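Gripper Comparison Moves Into Simulation

The Grirmont Center for Applied Automation has begun the second stage of its gripper and camera comparison. The first stage, completed in the spring, dealt with controllers alone and was reported in an earlier issue. The present stage asks a narrower question: which combination of gripper and camera placement should be recommended to member workshops that handle small household goods.

All work in this stage is carried out in simulation. The decision was made after a review of bench time, which showed that changing a gripper and recalibrating its camera used most of a working morning. In the simulated room the same change is made by editing a settings file, and every candidate can be given the same starting position, the same lighting and the same objects.

Two grippers are under comparison. The Edia is a parallel design with a fixed stroke. The Mittal has an adjustable stroke and a heavier wrist. Both are driven by the Protora controller, which was selected at the end of the first stage. Each gripper is to complete 125 trials with a camera at the wrist and a further 125 with a camera mounted on the body of the robot. The order of the trials is set in advance and is the same for both.

The two camera placements give very different information to the controller. A wrist camera keeps the fingers in view at all times but may lose sight of the work when the arm is turned away. A body camera takes in both arms and the work area together, at the cost of fine detail near the fingertips.

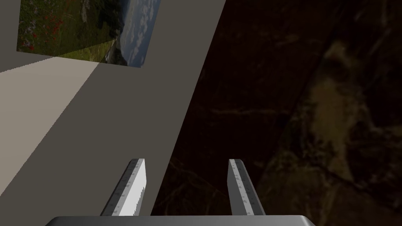
The first view is taken close to the gripper, with the fingers open; the second takes in both arms.

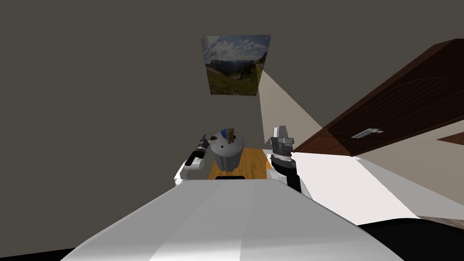 Will results from simulation be accepted without any tests on hardware?
The center will use simulation to rank the combinations, and the two highest ranked will then be tested on the bench for 100 trials each before any recommendation is issued.

Scoring follows the rules adopted for the controller study, with two changes. A grasp now counts as complete only when the object has been lifted, held and set down again within the marked area. Contact with any other object during the approach is recorded separately and does not by itself end the trial. Members who took part in the first stage asked for this second change, and the center agrees that the earlier rule was too strict for crowded surfaces.

Lighting is also being treated as a test condition for the first time. The simulated room allows strong light to fall across part of a wall while the rest remains in shade, and early runs suggested that a hard edge of this kind can mislead the routine that estimates distance. Trials will therefore be divided between even and uneven light. Raymonde MacLeod, who directs the comparison, has asked that the two sets be reported separately and that no combined score be published until both are complete.

Practice runs are not included in the totals. The center has logged 770 of these to date, mostly to settle the opening width of the fingers and the speed of the final approach. A limit of 3000 control steps has been placed on each trial, after which it is stopped and entered as incomplete.

Member workshops may submit objects for inclusion until the end of August. Submissions should give the outside dimensions, the weight and the surface finish of the object, together with a note on how it is normally picked up by hand. Objects with loose parts cannot be accepted in this stage. Forms are available from the center's office and should be returned to the attention of Ms. MacLeod.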